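November, late evening

Home at last, coffee at an hour when I shouldn't, and I have to write this down while it's fresh because today the Banden cell finally started to feel like mine!

We began with the gripper. I've been putting off the finger offset for ages (the old value was a guess of Volker's from before the summer, penciled on tape inside the cabinet door), and every time the wrist came in for a rod it came in a hair too far to one side. So this morning I pulled up the tool frame in the Zistel simulator, typed everything in from scratch, and did the approach over and over at creeping speed with the view set down at the gripper, looking out between the fingers. I love that view. You stop thinking about numbers on a pendant and start thinking like the hand.

What I learned, for future me: the offset belongs to the tool and never to the pick point. I had been correcting each pick point by hand, all 40 of them, and each correction was hiding the same mistake. One change in the tool frame and I could throw the whole lot out. I deleted them one by one and enjoyed every single one. Then I saved the job as 2423, wrote the number in the cell book, and wrote it again on my hand in case I lost the cell book.

After lunch I worked on the approach itself. The old program came down and closed in one go, and I've split it in two now, with a short stop before the fingers move. It costs a little time per cycle, but it gives me a place to stand and look, and while I'm still setting up I want as many of those as I can get. Closing speed is down too. I can bring it back up later.
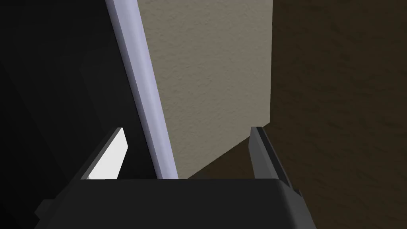 Ilham Samir wrote back under my note in the shared log before I'd even put my mug down: Nice, but check your finger pads before you trust any of it. We set ours up perfectly on new pads and never touched the offset again, and by the time somebody measured, the pads had worn and we'd been chasing a fault in the wrong place for weeks. Put it on the service sheet, every 600 hours, both sides, and write down what you measure even if it's boring.

So that's on the service sheet now, 600 hours, both sides, boring numbers welcome. I also added a line for the finger screws, which I'd had in my head and nowhere else. Yasmine pointed out that our sheet still had the Akgül gripper on it, the one that left the building before I was hired – seven lines of greasing instructions for a thing we don't own. Crossed out with great ceremony.

Still open: the Vusto cable along the forearm. It rubs when the wrist turns all the way over, and I don't like the sound of it. Demetrio thinks a longer loop will do it, I think the clamp is one hole too low, and we've agreed to try his first as it takes two minutes and mine means getting the cover off. I also want to run the new offset on the actual arm at the same creeping speed, with my finger over the stop button, before anybody lets it near a full shift.

Must remember to bring the small hex keys back from the car. And the cell book, which is in my bag, I've just noticed.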